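3. Montagem experimental e procedimento

3.1 Célula de trabalho

A célula foi montada no laboratório de ensino do curso de Automação de Jornuvville, no âmbito da unidade curricular de projeto, e serviu de plataforma comum às equipas Fastel e Chuensuk. Ambas partiram do mesmo enunciado: programar uma tarefa de manutenção de computadores de secretária com um braço colaborativo, usando apenas material já existente no laboratório e peças impressas pelos próprios estudantes. A tarefa escolhida foi a manipulação de módulos de memória, por combinar tolerâncias apertadas, contacto com força moderada e uma geometria que muda pouco entre exemplares do mesmo modelo.

A torre é colocada deitada, com o painel lateral removido, sobre uma plataforma de perfis de alumínio ranhurados. Ao lado assenta a base de fixação impressa em 3D, que recebe os módulos antes da inserção e depois da extração. O braço trabalha a partir de cima, o que deixa livres os lados da caixa e simplifica o planeamento das aproximações verticais, embora reduza a margem lateral junto à gaiola dos discos (Figura 3).
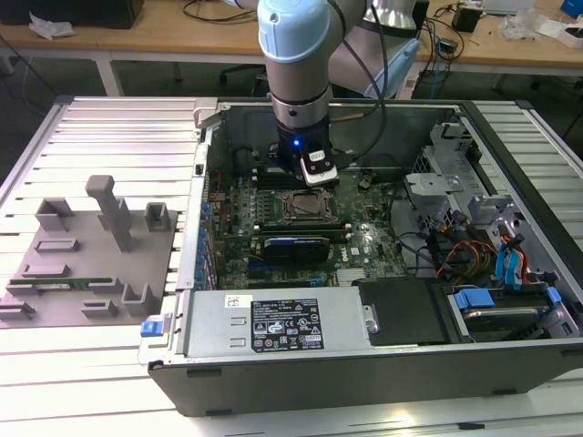 Figura 3. Célula de trabalho, com a torre aberta sobre a plataforma de alumínio e, à esquerda, a base de fixação com um módulo de memória na calha.

O desenho da base passou por várias revisões. Na primeira versão, a calha apertava o módulo em todo o comprimento e a pinça tinha de exercer um esforço de extração comparável ao da própria ranhura da placa-mãe. A versão adotada mantém o módulo alinhado entre blocos ranhurados e deixa acessível a aresta superior. Os restantes suportes da base destinam-se a outros componentes do enunciado e não foram usados nos ensaios aqui relatados.

3.2 Calibração

A transformação entre a câmara do punho e a flange foi obtida pelo procedimento habitual de calibração mão-olho, com um padrão plano observado de várias orientações. A posição da torre em relação à base do robô foi registada por contacto em pontos da chapa da caixa. A equipa Fastel optou por repetir o registo no início de cada sessão; a equipa Chuensuk fê-lo apenas quando a torre era deslocada. A diferença de critério mostrou-se relevante na análise dos erros (secção 4.2), uma vez que pequenas deslocações da caixa sobre os perfis não eram detetadas pelo segundo método.

A base de fixação foi aparafusada à plataforma e a sua posição considerada constante. Uma verificação feita em julho, a meio do semestre experimental, não revelou desvio mensurável com os instrumentos disponíveis.

3.3 Sequência de movimentos

O ciclo de inserção foi dividido em aproximação à base, preensão, transferência, alinhamento sobre a ranhura e descida com controlo de força. A extração segue a ordem inversa, precedida da abertura das patilhas de retenção. Cada fase é um estado independente do programa, com condição de saída própria, e pode ser repetida isoladamente pelo operador.
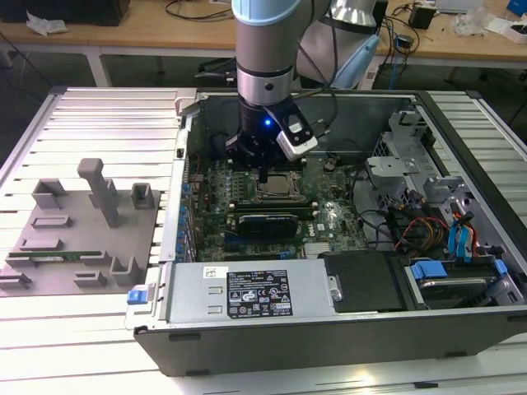
Na transferência, a trajetória passa por um ponto intermédio acima da caixa, definido manualmente. Chegou a ser testado o cálculo automático desse ponto a partir de um modelo simplificado da torre, mas o modelo não incluía os cabos de alimentação nem os cabos SATA, cuja posição varia sempre que a caixa é manuseada. O ponto manual foi mantido em todos os ensaios. A velocidade foi limitada durante a descida, e o movimento é interrompido quando a força vertical medida excede o limiar definido antes de atingida a profundidade nominal. Nesse caso a pinça recua, a pose lateral é corrigida segundo um padrão em espiral e a descida recomeça, até um máximo de 4 tentativas por módulo.

3.4 Observação a partir do punho

A perspetiva da câmara do punho é oblíqua em relação às ranhuras e parcialmente ocupada pelos dedos da pinça. Essa oclusão condicionou a escolha das referências visuais. As arestas compridas das ranhuras de memória são bem contrastadas contra o verde da placa e permitem estimar a orientação com boa repetibilidade. A posição ao longo da ranhura é menos favorável — depende das extremidades, onde se encontram as patilhas. 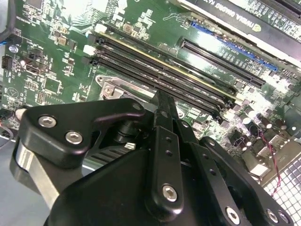

Figura 5. Vista da câmara do punho sobre a placa-mãe. As quatro ranhuras de memória atravessam a imagem na diagonal; à direita e acima, as ranhuras PCI Express e a placa gráfica.

Para a segmentação das ranhuras foi anotado manualmente um conjunto de 676 imagens, recolhidas pelas duas equipas com a mesma câmara. Os reflexos nas nervuras das ranhuras produziram falsos contornos em parte do conjunto, sobretudo com a iluminação de teto ligada. Boonmee Prasertsri, responsável pela anotação, propôs excluir da região de interesse a zona coberta pelos dedos, através de uma máscara fixa. A máscara foi adotada por ambas as equipas, com ajustes nos limites.

3.5 Protocolo de ensaio

Cada equipa executou 100 ciclos de inserção, distribuídos por duas sessões. Um ciclo foi classificado como bem-sucedido quando as patilhas fechavam sem intervenção humana e a inspeção visual posterior confirmava o assentamento do módulo. Ciclos interrompidos por paragem de emergência contaram como falha, independentemente da causa. Os registos de força, as poses da flange e as imagens do punho foram guardados com a ferramenta Vitbridge, numa base de tempo comum, e anotados pelo operador no fim de cada sessão.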